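Chapter 12
Save Systems and the Player's Progress

By the end of this chapter, readers should be able to describe the main ways in which a video game records progress, explain how each of them affects the pace of play, and set out a simple save plan for a small project of their own.

12.1 What a save is for

A player seldom finishes a long game in one sitting. At some point the console is switched off, and the game must be able to return the player to a known place with the right items, the right abilities and the right version of the world. The record that makes this possible is called the save. In its smallest form it may hold a single number, such as the last level reached. In a large role-playing game it may hold the state of every door, chest and conversation. 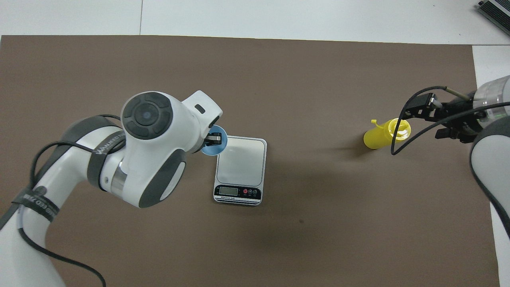
Sugeng Mandagi
Senior Lecturer in Game Design

The distinction between progress and state is used throughout the chapter. Progress refers to what the player has achieved. State refers to the full condition of the game at a given moment, including the position of enemies, the time left on a clock and the direction in which the player is facing. A game may save progress without saving state, and many do. The reader should keep the two terms apart when answering the exercises.

12.2 Three approaches

The password is the oldest approach to be considered. The game turns the player's progress into a string of letters and figures, which the player writes down and enters again on a later day. No storage is needed on the cartridge. The cost falls on the player, who may copy a character wrongly, and on the designer, who must decide how little can be recorded.

The fixed save point places the record inside the world of the game. In Storncombe, the platform game used as a running case in Part 2, the player may save only at the bell towers. The distance between two towers therefore sets the amount of play that is at risk. Where the towers stand close together, players tend to explore freely. Where they stand far apart, each jump carries more weight, and a failure near the end of a stretch may be felt as unfair.

The automatic save removes the decision from the player altogether. The game writes a record when certain conditions are met, for instance on entering a new area or after defeating a major opponent. Its chief danger is the bad save, in which the record is written at a moment from which the player cannot recover. Designers commonly guard against this by keeping at least one earlier record.

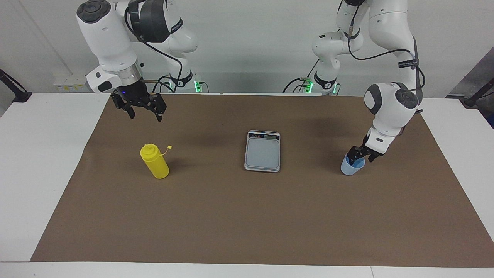 Reading time: 12 minutes

12.3 Case study: Skarkora

Skarkora is a survival game for one or two players. Its first design, by Bence Kocsis, allowed saving at any moment. Test players saved before every fight and loaded the record again whenever they were hurt. The fights were rarely lost, but players described them as dull, and several stopped before reaching the second island.

In the revised design, saving is allowed only at a lit campfire, and lighting a campfire uses up wood. The save has become part of the economy of the game. A player who is short of wood must choose between a warm night and a safe record. Players may still suspend the game at any time, but the suspended record is deleted when it is loaded.

The change was not welcomed by all. Some players with little free time found that a session could end before a campfire was reached, and did not trust the suspended record to be there when they came back. The final version displays a short message confirming that the game has been suspended and stating where play will resume.

12.4 Terms introduced in this chapter

Checkpoint: a place to which the player is returned after failure, whether or not a permanent record is written.

Save slot: a space in storage that holds one record. Ciro, the puzzle game discussed in Chapter 2, offers one slot for each player profile.

Suspended record: a temporary save that is removed once it has been used.

Before continuing to section 12.5, readers should choose a game they know well and list the information that its save must contain, marking each item as progress or state. The list will be needed for the first exercise.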